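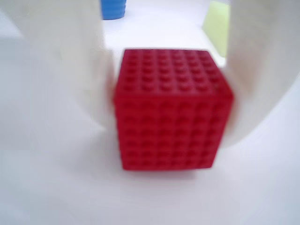 So I have been playing with plastic bricks again. I'm a grown woman with a mortgage and a bad knee, and I spent most of last evening at the dining table trying to get a red cube to come out square. It did, in the end, and I'm so pleased with it that I carried it into the kitchen and set it next to the toaster while I made tea, just so I could keep looking at it.

It started with a box from my cousin Margarida Gouveia, who was clearing out her hall closet in August and couldn't face putting the bricks in the donation pile. Over 30 bags of them, all sorted by color once upon a time and then very much un-sorted by her boys. The box sat in my laundry room all winter. Every time I went in to move the wash along I'd give it a little kick, and it would make that sound (you know the one, like somebody pouring gravel into a cookie tin), and I'd think, one of these weekends.

Well, the weekend came! I tipped the whole lot onto an old sheet on the living room floor and started with red, which seemed like the friendliest color to pick out.

A cube sounds like the easiest thing in the world to build. My first one was just layers stacked up, studs on top, plain walls, and it looked like a very small parking garage. It was also not a cube. Regular bricks are taller than one stud is wide, so if you go six studs across and six bricks up you get a little tower, and I had to take half of it apart with my thumbnails. Then I decided I wanted studs showing on the front as well as the top, and that's where I lost the evening.

For that you need the odd bricks, the ones with a stud on the side. I had 14 of those in red and dug through the sheet twice looking for more. Doaa Erraji, who lives across the landing and has forgotten more about this stuff than I will ever know, came over with a sandwich bag full of hers and showed me how to make a core out of any old color you like and then hang the red plates on the outside. Mine has yellow and a horrible beige inside. She also told me to build the front panel flat on the table first, all 36 studs of it, and press it on at the end in one go. I'd been sticking on one little plate at a time and wondering why they kept going crooked.

Pressing it on is the scary part, by the way. Hold the cube from both sides, nice and low, and push with the flat of your other hand. If you squeeze near the top the whole front pops off and goes under the radiator. I found three plates under there this morning and a pen cap I'd been missing since Christmas.

I love this red. On the white table it looks almost too bright, like a cherry candy, and then along the bottom it goes a shade deeper. All those rows of little round bumps, too. I keep running my finger over them when I'm on the phone. My sister asked what that noise was and I said it was the line.

A few of you asked after the last post what I'm keeping everything in. Nothing fancy! I bought two of the Grisari drawer units, the shallow ones, and the drawers stick a bit but they fit on the shelf over the desk. Reds and oranges in the top one, blues and greens in the other, and all the wheels and windows and tiny flowers are in a soup pot until I think of something better. We have eaten a lot of salad lately.

Washing them was its own adventure. Margarida's boys had been fond of jam. I put the bricks in a mesh bag in the sink with warm water and dish soap, swished them around, and laid them out on towels in the bathroom overnight. Do not use the hair dryer to hurry it along. They go everywhere.

Next up is a blue cube, same size, so the red one has some company. I'm short on the side-stud bricks for that, and Doaa wants hers back at some point, so if anybody has spares sitting in a drawer, I will happily trade. I have an awful lot of beige.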